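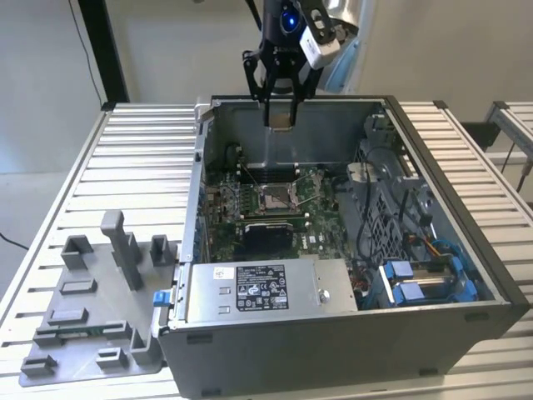
Open Day at the Hulier Barracks, Plesmont

The barracks open to the public one Sunday each October. The rest of the year you have to write ahead, and group visits get the first pick of dates. I have wanted to see the place since I read that an army field bakery trained there in World War I, so I took the early bus from Hamberg and was at the gate when it opened at 10.

Admission is free. There is a box for donations inside the guardhouse and a table with maps of the site. The map is worth taking. The buildings are numbered in the order they were built, so Building 3 is at the far end of the parade ground from Building 2, and the signs on the doors are small.

The bakery sheds

Two of the original sheds are left. The larger one holds the ovens, or what remains of them. The brick fronts are in good shape but the flues were taken out long ago and the roof has been replaced. A portable field oven stands in the middle of the floor with its doors open. It was meant to be carried by wagon and set up behind the lines, and you can see how the sections bolt together.

Agata Galli led the first tour. She has been giving it for 14 years and knows the building very well. She started with the flour, because the men's day started with it. Sacks came up from the rail siding on handcarts, and anyone new to the company spent his first weeks doing nothing but hauling. After that came the mixing troughs, then shaping, then the ovens. Oven work was the job everyone wanted in January and tried to get out of in July.

I had assumed the bread was much like what people ate at home. It was denser than that and baked with a thick crust so it would survive several days in a wagon. One of the company orders on the wall says that loaves were to be cooled fully before loading, and a second order, dated a few weeks later, says the same thing again in stronger words. Galli said that warm bread packed tight would go moldy before it got anywhere near the men who were supposed to eat it.

The company worked in shifts through the night. By the last summer of the war it had grown to 900 men, which is more than the barracks were built for, and a good part of them slept in tents on what is now the parking lot.

Most people think of the infantry when they think of that war, and most museums are set up the same way. I liked spending a morning on men who baked, loaded and drove. Several of them had been bakers before the war. Many more had never made a loaf in their lives. A clerk's list in the second shed gives their former jobs: barber, farmhand, piano tuner, lock keeper, student.

The second shed

The smaller shed is used for displays. There are aprons, peels, a set of scales, a dented coffee urn and a bicycle that belonged to the company messenger. The labels are typed and a few of them are coming loose. The best thing in the room is a long photograph of the company lined up in front of the sheds. Some of the names have been written in along the bottom, and there is a notebook on a string where visitors can add a name if they recognize someone. Two families had done so that morning before I got there.

The unit's own diary is also here, open under glass. The pages on show cover a week of heavy rain. Most entries are one line. "Ovens 2 and 4 out. Flour damp." I would have liked to see more pages, but the diary is fragile and there is no copy to leaf through yet.

Lunch

There was soup and bread in the mess hall, and the bread came from a recipe in the company papers, cut down from army quantities. It was good with the soup and hard work without it. Coffee was extra. The line was long at noon and gone by one.

I walked around the outside of the site afterward. The rail siding is now a footpath, but you can still find the loading platform behind Building 5 if you don't mind nettles. The old well is fenced off.

The Cheng Papers

In the afternoon I went to the reading room on the upper floor of the headquarters building. It holds the Cheng Papers, a collection of letters, pay books and personal photographs given by the family of a man who served as a cook at Plesmont and later ran a restaurant in Hamberg. He seems to have kept everything, including letters other men left behind.

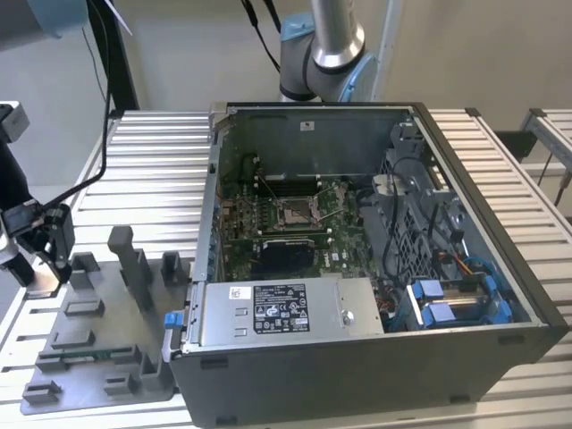
Inside the open tower, with the memory slots empty and a small graphics card in place.

Roswitha Albers looks after the papers and gave a short talk at 2. The collection fills 40 boxes. A little over half have been sorted and the rest are in the order they arrived, which in some cases means no order. She had put out a dozen letters on a long table, and we were allowed to read them but not pick them up.

The letters are about ordinary things. One man asks his sister for socks and then spends a page on a dog that hung around the ovens. Another complains that people at home think he has it easy. A third is from a mother who wants to know if her son is getting enough to eat, and his reply, also in the collection, says that food is the one thing he is not short of.

Albers also talked about the end of the war. The bakery did not close when the fighting stopped. The troops still had to be fed while they waited to go home, and the last men left Plesmont many months after the armistice. There was influenza in the camp that winter. She showed us a page from the sick list, and the room was quiet while she read out the names.

Someone asked whether the letters could be read from home. Not at present. Requests for copies can be made by mail, and the wait is usually around 100 days.

If you go

The bus from Hamberg stops at the bottom of the hill, and the walk up is steep for the last part. There is parking at the top but it was full by eleven. Wear a warm coat, as neither shed is heated. The ground between the buildings is cobbled and I saw one visitor with a stroller turn back at the parade ground.

The tour of the sheds takes a little over an hour. Take the first one if you can - the later groups were twice the size and it was hard to hear at the back. The reading room is up a flight of stairs with no elevator. Bags and pens have to be left at the desk, pencils are fine.

The shop is a single shelf in the guardhouse. I bought a postcard of the field oven and a booklet with the bread recipe.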